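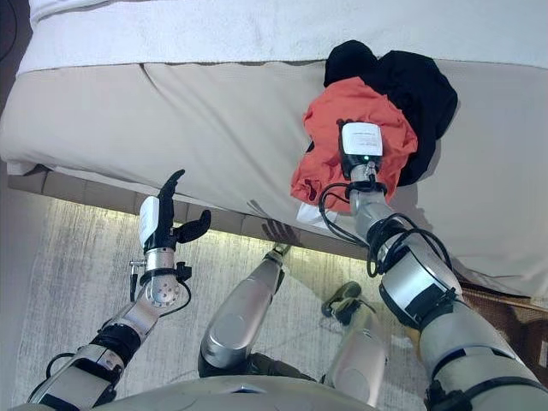

Slide 1. Two pieces at the side of the bed, one black, one orange-red.

Talks > Home and Habits > Speaker notes

THE BED IS NOT A CLOSET: SPEAKER NOTES
Talk for the Deslow Home Skills Evening, February 3, 2018

Slide 1 stays up while people find seats. Don't talk over the chairs scraping. Start when the door closes.

OPENING

Good evening! Look at the slide for a second and put your hand up if your bedroom had something like it this morning. (Wait. Let them laugh at each other. Put own hand up.)

I love this subject, I really do. I've been giving some version of this talk for six years now and I still get excited when I see a black thing in a heap with an orange-red thing bunched up over it, and a nice white duvet just above. There's so much going on in a small pile. You can't tell what the black one is. Could be a sweater, could be leggings. And look how the orange-red one has gone into wrinkles, with that darker fold low down on the left. Then there's the little bit of white poking out at the bottom corner. Cloth? Paper? I've looked at it plenty and I still couldn't say.

Ask the room: what do you think the white bit is? Take three or four answers. Last time at the Sastry Library somebody shouted "a receipt!" and somebody else shouted "a sock!" and we lost five minutes, which was fine, but watch the clock tonight.

WHY PILES HAPPEN

Keep this part short. People want to get to the folding.

- Clothes you've worn once and would wear again have no home in most bedrooms. They're too worn for the drawer and too clean for the hamper. So they go on the bed, or the chair, or the bench.
- A pile hides its own contents. With two things in it you've already lost sight of part of one of them. With ten you've lost the week.
- The bed is the biggest flat thing in the room and it's at a handy height. Of course stuff lands there! I don't tell anyone off for it.

Story here if the room is warm: the month I wrote down every single thing I put on my bed that wasn't a person or a blanket. It came to 160. I read the list to my sister on the phone and she asked me to stop at the third belt.

THE TWO-PIECE RULE

This is the heart of it, so slow down.

When there are two things in the pile, deal with them right then. Two is wonderful. Two takes less time than brushing your teeth. Pick up the top one first, whatever it is, and give it a shake from the shoulders or the waistband. Hold it up. Decide: hook, drawer, hamper. Then the one underneath. Then whatever small thing was hiding below them (pocket stuff, tags, the mystery white corner) goes in your hand and out of the room with you.

Go back to slide 1 and ask which one they'd lift first. Most people say the orange-red, since it's in front and lies partly over the black. Good! Bright on top of dark is a gift. The other way around you can miss a black piece in a dim room until you sit on it.

Say out loud: you do not need to fold to finish. A hook counts. I want that one to stick.

DEMO

Props are in the green tote: one black T-shirt, one bright sweatshirt, a dish towel for the small stuff, and the folding board from Hekel that I keep threatening to stop using.

1. Drop everything on the table in a heap. Really crumple it.
2. Ask someone in the front row to count slowly, out loud.
3. Top piece: lift, shake, fold in thirds the long way, then in half, then in half again.
4. Second piece: same thing. Talk while doing it so the counting sounds silly.
5. Towel goes over the shoulder.
6. Do it all again with the board, for the people who like a board. It's neater for dress shirts and slower for everything else.

If the sweatshirt has a thick hood, fold the hood down into the body first. I forgot in March and ended up with a fat little loaf that rolled off the table. Tell that one if it rolls off again.

Smoothing: flat palm, from the middle out. Wrinkles left in a heap overnight will set, mostly in cotton and linen. Knits forgive you. A wrinkled knit can usually go on a hanger in the bathroom while you shower and come out fine.

A WORD ON THE BED ITSELF

Point at the beige part. I like a bed skirt and I know plenty of you don't. It hides what's under the bed, and it has those soft folds that make a room look cared for even on a bad day. It also gives clothes one more thing to slide down and disappear behind. So if you have one, lift it once a week and look. I found a swimsuit once. In winter!

White duvets: yes, you can have one. Keep dark new clothes off it until they've been through a wash or two, as the dye can rub. Shake the duvet from the foot end every morning and it'll spread itself most of the way. If the cover is textured, don't iron it, please. Life is short and the texture hides everything anyway.

THE WORN-ONCE SPOT

Handout goes around here (the yellow sheet, from the Celtero print shop, 10 spare copies in the folder).

Everybody picks one place tonight for worn-once clothes. Some that have worked for people at these evenings:

- two hooks behind the door, with a strict limit of what two hooks hold
- a shallow basket on the closet floor
- the last few inches of the closet rod, with a ribbon tied on to mark the border
- a ladder leaned against the wall, if you have no small children

The chair is allowed only if you never sit in it. Expect an argument from the back of the room. Enjoy it.

QUESTIONS THAT USUALLY COME

Partner leaves the pile? Give them their own hooks, on their own side, and leave the hooks alone.

Kids? Lower the hooks. Hangers can wait.

How many clothes should a person own? No idea! I once met a man with more than 2,000 neckties and his bedroom was spotless.

What about gym clothes? Straight to the wash or over the tub to dry. They don't get a worn-once spot.

CLOSE

Put slide 1 back up. Ask everyone to say where the black one would live in their own room, and where the orange-red one would. Go around the front two rows, then open it up. Thank the Deslow people for the room and the coffee. Collect pens. Tote, board and towel back in the car.

Recent talks
- Drawers That Shut: Notes and Handout
- One Shelf, One Hour
- Sheets, Fitted and Otherwise
- Coats by the Door
- What Lives Under the Sink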